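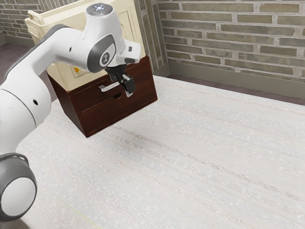 The arm at the drawer handle, simulator version.

July, gone nine at night. All day on the drawer job at Vilance! Nuria Benítez wants 200 virtual goes before the real arm takes over fetching from our stores, and I'm the one watching them.

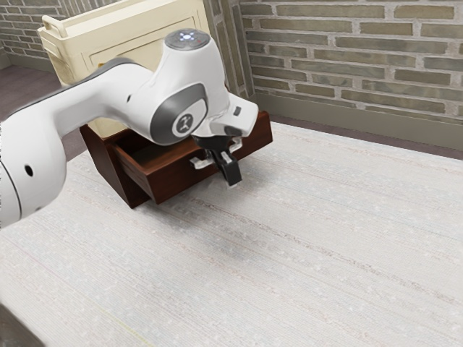
Drawer out, nothing in it.

I used to walk to those drawers 30 times a shift – moaned every time, and now I'll miss the chats on the way (and my poor knees won't).

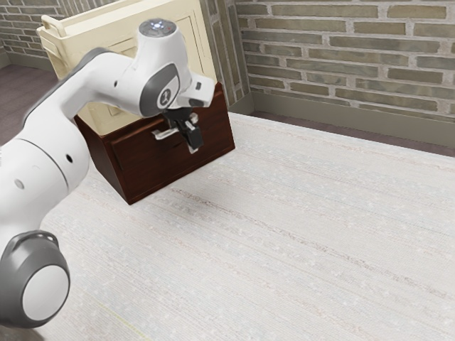

Tomorrow
Another 100 goes, then ask Nuria who restocks the drawers.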